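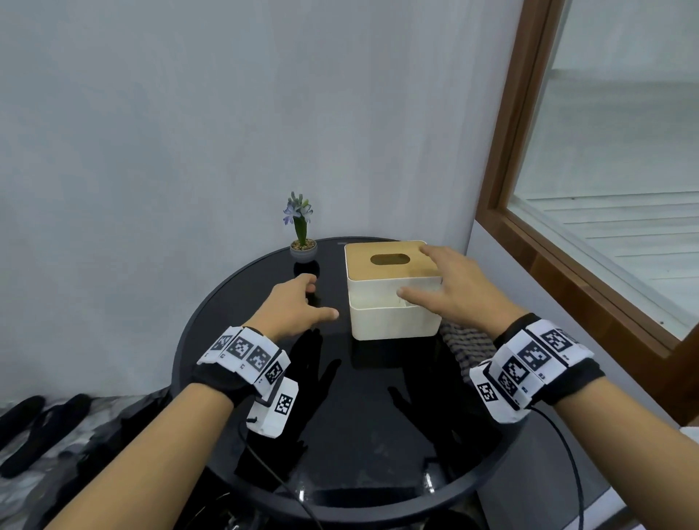 Start with the wristbands, Krajčí said when the first draft of this went round, and leave the robot line blank until you know what a month of recording costs you. That was good advice and it shaped the whole plan, so it comes first in this README too.

Vovness Tabletop Chores: data card and equipment budget notes

What this is
A small collection of household chores done by hand at home, recorded from head height, along with the planning notes we kept while working out what to buy. We put the two together on purpose. Whenever we borrowed somebody else's data we ended up writing to ask what their setup had cost and what they'd skip next time, and it seemed kinder to just write ours down.

Contents
clips/ has 506 recordings, of which 281 have been checked and trimmed
tracking/ has wrist poses, one file per clip
budget/ has the planning sheet, last touched in February
notes/ is a bit of a jumble, sorry

Chores covered
Handling a tissue box, tidying around a glossy black side table, dealing with a bin and its liner, putting small cloths away. They're ordinary jobs in an ordinary room, and we like them that way, as the arm we buy will have to cope with shiny surfaces and floppy plastic from the first morning.

What to budget for
Marker bands come in pairs, one for each wrist, and we'd set aside money for 2 full pairs before anything else. Blocks get knocked, straps stretch, and a single tired band can hold up a whole afternoon. Put cables on their own line (ours were lumped under "misc" and that was a mistake!). Storage grows faster than you'd like, so price it by the month.

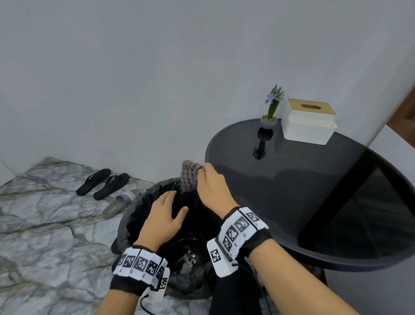 The arm itself is the big number, and we've split it into two stages so that Jaltdale, where the work will move later on, can sign off on each one separately. Stage one is rental for 8 weeks, with a plain two-finger gripper. Stage two is purchase, and it only goes ahead if the rented arm can manage the box and the bin liner using what we learned from these clips. Brastard sent us a bundled quote with the mount and a service plan, and it's in budget/ with the rest. Do read the part on shipping before you compare it with anyone else's.

Known gaps
Shiny tabletops give you mirrored hands, and a few tracking files wobble there. Dark liners are hard on depth estimates. Everything was done at one home, so please don't plan a whole fleet around it.

Still to do
Fill in the spare parts line
Check the remaining clips
Ask about insurance during the rental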